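Ticket: Second pair of hands for the packing robot, budget request
Opened by: Till Haberkorn
Assigned to: Ingeborg Hagedorn
Status: Waiting on supplier
Priority: Normal

Till Haberkorn wrote:
Need a decision on the Wendt quote. They want to sell us a spare set of five-fingered hands plus the extended service plan, and the quote runs out in October. The reason given is "reduced downtime." I asked for the downtime figures behind that and got a brochure.

Ingeborg Hagedorn wrote:
What do we have on our side? I can't put a spare set into the plan on the strength of a brochure. Also, the quote says the hands are rated for "almost 1,000 hours." Rated how? Holding what?

Till Haberkorn wrote:
Asked on the phone. The hours are for opening and closing with nothing in the hand. I said our hands don't spend their day waving at the air and they said they would get back to me.

Bin work is what we would be paying for, so please judge the quote against that. Mixed items, cartons next to molded parts, all in one tote.

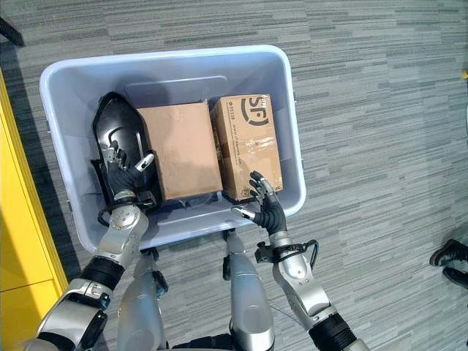 Bin test on the carpet, 24/06/2018. Left hand on the black plastic part, right hand at the SF carton.

Ingeborg Hagedorn wrote:
Two things from me. The cables loop at both wrists, right where the arms go down past the rim. Does the service plan cover cables, or only the hands? Page 2 says "wear parts excluded" and never lists the wear parts. If the fingertips count as wear parts, I don't know what we are buying.

Second, has anyone priced a plain two-jaw gripper for the cartons? I'm not sold on five fingers for boxes.

Pascal Wiegand wrote:
Kora makes one that should fit our wrist flange. Cheaper, but I wouldn't trust it on the curved plastic parts without a trial. Kora does loans if we pay shipping. Wendt doesn't, I asked.

Till Haberkorn wrote:
A loan from Kora costs us an adapter plate and an afternoon. I'd do that first. My worry is that we buy the spare hands, they sit in a cabinet, and next year we find out the part number has changed.

Ingeborg Hagedorn wrote:
Agreed. Hold the purchase. Before I look at this again I need, in writing from Wendt:
- the list of wear parts, with prices
- whether wrist cables are covered
- the rated hours with a load in the hand
- how long they will keep stocking this version

Till Haberkorn wrote:
Sent. Their reply covers the cables (not included) and skips the rest. Sent it again with the skipped questions in bold.

Status changed: Waiting on supplier
Linked: loan request, Kora gripper (Pascal Wiegand)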